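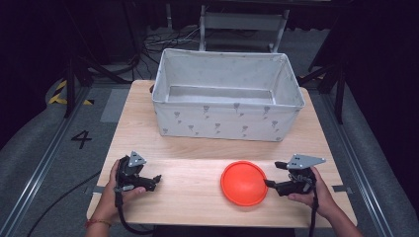 1/ Things I've learnt from a month of trying to eat down the kitchen cupboards before we move. A thread, mostly about lentils.

2/ We go at the end of May and I refuse to pay anyone to carry tins. So the rule is milk, bread, veg and eggs from the shop, everything else from what's already in. I'm on day 17 and I've had dreams about crisps.

3/ Found 922 grams of red lentils spread over four bags. FOUR. I must buy them every time I decide to be a better person.

4/ Best thing so far: lentils, a tin of tomatoes, the end of a jar of curry paste, 25 minutes on a low heat. Squeeze of lemon if you've got one. Even Corrado had seconds, and he calls lentils "gravel".

5/ Worst thing so far: chickpea flour pancakes. I followed the packet and everything! They tasted like a wet envelope. The rest of the bag is going to Graziella, who says I had the pan too cold — she's probably right, she usually is.

6/ If you're doing this yourself, write the dates on the lids in marker before you start. I didn't, and I've opened the same jar of tahini twice thinking it was a new one.

7/ Spent £230 less than last month, which I've already mentally spent on curtains.

8/ Still to go: a bag of pearl barley, two tins of prunes and something in the freezer labelled "NOT SOUP". Barley ideas very welcome, I'm begging you.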